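Washing cloths, and where they go

January 29, 2025

I finally sorted the cleaning cloths. They had been living in a plastic bag under the sink since we moved in last May, all of them together, the ones for glasses and the ones for the oven. Every time I needed one I pulled out a handful and put most of them back in a worse state than before.

Juniper Wojcik asked in the comments a while ago how I keep mine in order. The answer was that I didn't. So this is for her, and also for me, so I remember what I decided.

First I dumped the bag out on the floor and threw away anything stiff. Cloths go stiff when you dry them with a dryer sheet or wash them with fabric softener, and I had done both. You can sometimes bring them back with a hot wash and a little white vinegar. I tried that on two of the old Plamton ones and they came out fine for floors but still smear on glass. The rest went in the trash.

Then I washed everything that was left in two loads. Dark colors went in the first one with no softener and half the usual detergent. Purple bleeds. I lost a white T-shirt to a purple cloth when I was in school and I have not trusted one since. The light ones went in the second load with the dish towels, which was a mistake, because dish towels shed and the cloths pick up every bit of it. I spent most of an evening picking lint off with tape. Wash them on their own.

I hung them over the shower rail overnight. The thin ones were dry by morning. The thicker, fuzzier ones took until the next afternoon, and I would give them longer in a damp house.

For folding I tried a few ways. Rolling looks nice but they come undone as soon as you take one out. What works for me is flat in half, then in half again, and stacked with the fold facing front. You need a clear table for it. Smooth each one out with your hand before the first fold. If it's still rippled when you fold it, the stack leans, and by the fourth or fifth cloth it falls over -- I know how that sounds, but it annoyed me every day.

The purple ones are now for screens and glasses only. Yellow is for the kitchen, and gray is for the bathroom and never leaves it. Issa Hijazi uses numbers written on the corner in laundry marker, and if you have cloths all in one color that's probably the better way. Mine were already mixed, so color was free.

I looked at buying a divided drawer insert from Hodus and decided against it. It was too deep for the shelf and I would have had to move the paper towels. A plain bin does the job. Put the ones you use most at the front and the spare ones underneath.

The rule in our house now is that a used cloth goes straight in the hamper and never back in the stack. That has held for nine days. Screen cloths get washed on Sundays, kitchen ones whenever there are enough for a small load.

Next I have to deal with the sponges, and with the drawer of old T-shirts I have been saving for rags. I think I have more rags than shirts at this point.

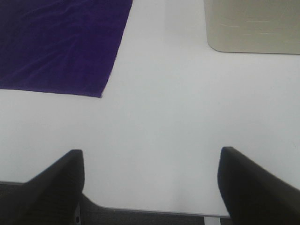
If you have a way of getting lint out of the fuzzy kind without tape, leave it in the comments. I've heard a damp rubber glove works -- I haven't tried it yet.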